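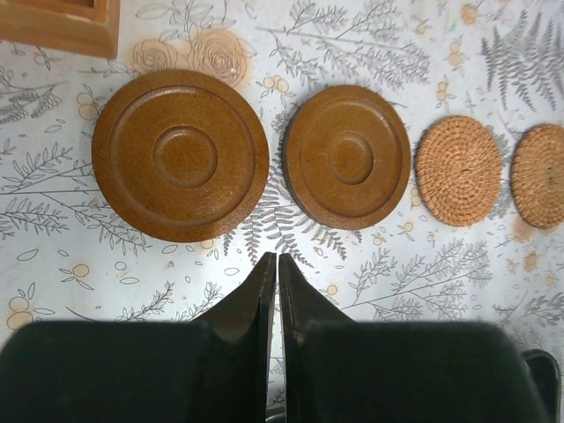
Re: Finger pads for the mug and coaster task

List home Threads Search Older Newer

September 23, 2021

Hello all,

I promised to report on the two finger sets. The table is the same as in my first mail: printed cloth, coasters of turned wood and of woven rattan, the mugs, the dark tray. First I answer the question from the last digest.

> We have the Rikell fingers on our arm and we like them
> for boxes. For cups we are less sure. Does the wide tip
> disturb the view of the wrist camera? And did you change
> the controller, or is it still Planex?

It is still Planex, with the same settings for both sets. The wide tip does take much of the lower image, but the row of coasters stays visible above it, and for me this is enough.

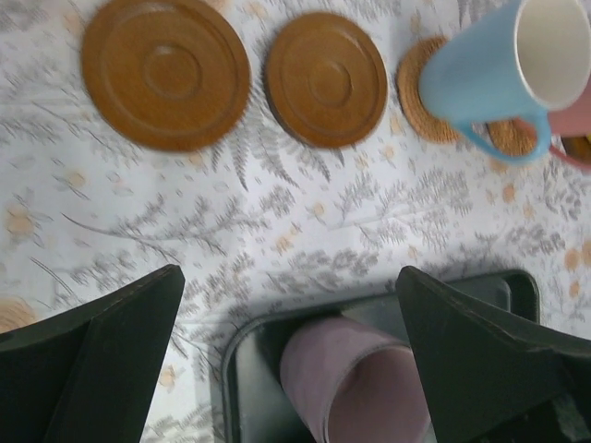 1 min read

With the Wollero fingers I made 200 picks, and with Rikell also 200. I let the mugs start in the tray, sometimes on the side, because standing mugs were too easy for both. Wollero failed 27 times. Rikell failed more, 97 times, mostly at the handle. 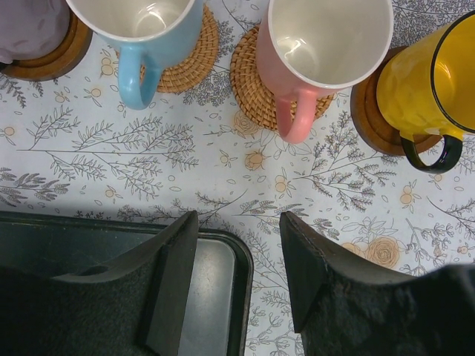 Four mugs on their coasters, tray at lower left.

Placing is a different matter. The rattan coaster has a rough surface and I lower more slowly there, with a pause of 700 ms before the fingers open. On wood I keep the pause too, only to have one program. 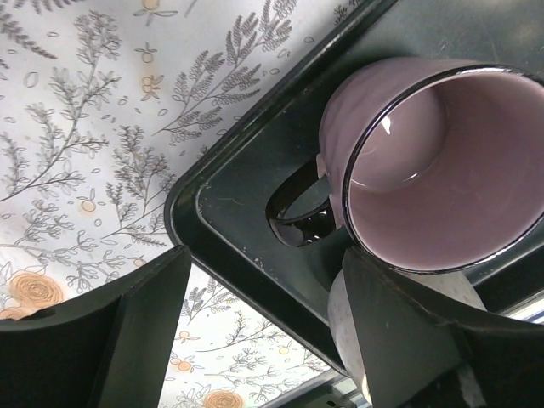 Lavender mug in the tray, handle toward the corner.

This pose is the one I would like to discuss. One finger must go between the mug and the tray rim, and the dark handle over the dark floor is difficult for our detector. The Berhe camera has a better exposure control and I will try it in October. If somebody has already used it at the wrist, please write me which cable you took, the original one is too stiff for our last joint.

Best regards from the lab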